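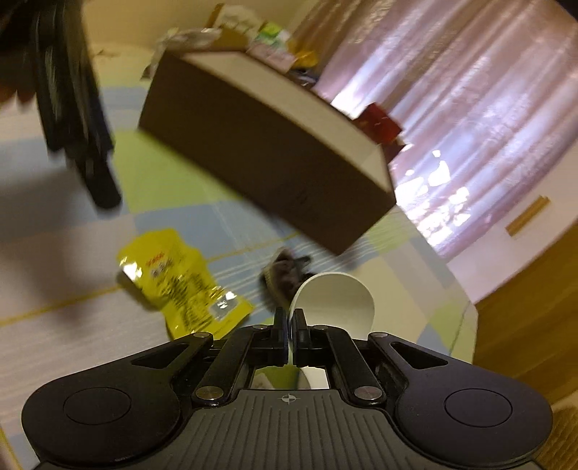
Re: Boxed T marks on the Kiiskinen covers

Dear all,

Apologies for the slow reply. I have had the covers out on the table most evenings this week and kept meaning to sit down and write, and then finding one more thing to look at first. You will know how that goes.

Leonie Stöcker wrote:

> Hello everyone,
>
> I wonder whether anyone can help with the two covers I bought
> in the Kiiskinen sale. Both went from the upper town at Dernari
> down to the river landing at Wostuvach, and both have the boxed
> T in black with a manuscript 2 beside it. I had always taken the
> 2 as postage due, to be paid by the person receiving the letter.
> But one of them is fully paid with adhesives, tied by the usual
> Dernari oval, and I can't see why anyone should have been charged
> again at the other end.
>
> The other one has no adhesive at all and nothing to show that
> there ever was one. The 2 looks to me to be in the same hand on
> both, though my eyes are not what they were.
>
> Is the 2 a charge, or something else? And does anybody know
> whether the boxed T was applied at Dernari or on arrival?
>
> With thanks for any thoughts,
> Leonie

Leonie, first of all, congratulations on getting them. I put in a bid on the second one myself and was nowhere near, so I am glad to know it went to somebody who will look at it properly and won't just slip it into an album under "miscellaneous".

I think you are right to be suspicious of the postage due explanation. It is what the old handlist says, and everybody (me included) has copied it from there ever since. The handlist was written by a man who did a great deal of good work on the main line offices but who had, as far as I can tell, seen very few letters that went by the river. He saw a T and a figure, and he knew what a T and a figure meant everywhere else, and so down it went.

What made me doubt it was a small lot of receipts I bought years ago for the sake of the revenue stamps. They came from the landing agent at Wostuvach and they cover most of one season, running up to June. They are dull things to look at, thin blue paper with a printed heading, but the agent was a man who liked to write things down. Against each bag he received he put the office it had come from, the number of letters in it, and a column headed simply "boat". In that column there is nearly always a 1 or a 2, and now and then a dash.

For a long time I took the boat column to be a fee, just as the handlist would have it. Then I tried adding it up against the totals at the foot of each sheet, and it doesn't work. The money columns add perfectly well without it. Put it in and they are all wrong, and this agent was not a man who got his sums wrong. What does work is the timetable. There were two boats down on most days, the early one carrying passengers and the later one with goods, and where a bag came late in the afternoon the column has a 2. Where he put a dash, I suspect the bag came round by road, since the dashes bunch together in what must have been the weeks of low water.

So my suggestion, for what it is worth, is that the 2 on your covers is the second boat. The letter was handed in after the first bag had closed, and the clerk marked it so that nobody at the other end could complain that Dernari had been sitting on it. That would suit your paid cover nicely, as there is no need for anybody to have been charged anything.

The boxed T is harder. If it isn't "tax" then what is it? I have wondered about a local word for late or for transit, but my knowledge of the language stops at what is printed on stamps, and I should be very happy for someone on the list to put me right. I have seen the mark on nine or ten other covers over the years, mostly in dealers' boxes before I had the sense to buy them, and my recollection is that the ink was always the ink of the departure oval. That would put it at Dernari and not on arrival. If you have a moment, could you hold yours side by side in daylight and see whether the black of the T is the same as the black of the oval? Daylight, please, and not a lamp. I once spent an entire winter believing in a brown-black variety that turned out to be a new bulb in the study.

As to your cover without an adhesive, there are two possibilities that I can think of and I don't much like either of them. The first is that it was official correspondence carried free. The lower offices did have that privilege for letters between themselves, though they were supposed to write the name of the department in the bottom left corner, and you don't mention one. Is there anything there, even a squiggle? Some of the clerks reduced the whole business to a single letter with a line under it, and it is easily mistaken for a bit of address.

The second is that it was paid in cash during one of the stamp shortages. We know that the 2,000 sheets ordered for the upper offices came very late, and that in the meantime Dernari was making do with what could be borrowed from its neighbours. Most offices in that position wrote "paid" or the amount, or both, and I have never seen one that wrote nothing. But a busy clerk at the end of the day, with the second boat waiting — well, I can picture it. I wouldn't want to put it in print on the strength of my picturing it, mind you.

A few words on scarcity, as I know somebody will ask. Please be careful with the figure of 700 letters a year that gets quoted in auction descriptions. It comes from a single return for one year, and it counts only the registered and the paid. Official letters weren't in it at all, and neither was anything handed directly to the boatmen, which went on for a good deal longer than the authorities liked to admit. The true traffic was certainly larger. How much of it has survived is another question altogether. The Wostuvach papers were kept in the agent's house and then in his daughter's, and we owe nearly everything we have to the fact that neither of them could bear to throw out an envelope. I feel a certain kinship there, as my wife would be quick to tell you.

I should also mention the Skenix forgeries, as newer members may not have come across them. These turned up in a batch on plain grey paper, with a boxed T that is a shade too tall and has square corners. On the genuine mark the bottom right corner is slightly rounded, as if the handstamp had been dropped on it, and I have never seen a good one without that. The forger also seems to have been fond of the figure 2, so do look at that corner before parting with any money. Leonie, from the scan in the catalogue yours looked perfectly good to me, but a catalogue scan is only a catalogue scan, and I'd be grateful if you would check and tell us.

If anyone else has covers on this route, I would love to hear the following, either here or privately if you would sooner not tell the whole world what you own: the date in the oval, whether there is a T, whether there is a figure and which one, and whether there is a Wostuvach arrival mark on the back with a time in it. The time is the thing I am really after. The arrival mark had a 24 hour dial for part of the period, one of the few on the river that did, and if the covers marked 2 all turn out to have evening times and the ones marked 1 have times before midday, I think we could say the matter was settled. If they don't, I shall eat my words in public and go back to my revenue stamps.

I would also dearly like to see a 1. It has only struck me while writing this that I can't remember ever meeting a cover with one, although the receipts are full of them. It may be that the clerk only bothered to mark letters when they were late, and that the 1 in the agent's book was his own doing. Or they may be sitting in collections described as something else. Do have a look through your oddments.

I will try to scan the receipts and put them in the files section by Friday, the clearer ones at any rate. Some of them are folded and rather brittle along the crease and I don't want to force them flat. If there is a particular date anyone needs, let me know and I will do that one first.

One last thing, quite separate. Whoever it was that asked before Christmas about hinges and the blue paper: I'm so sorry, I have lost your message. The answer is to leave them alone. The paper is soft and the top layer comes away with the hinge, and I have a very nice item with a pale rectangle in the middle of the back to show for it. Put it in a clear sleeve, hinge and all, and enjoy the front.

With all good wishes, and thanks again to Leonie for starting this one off,

Geoffrey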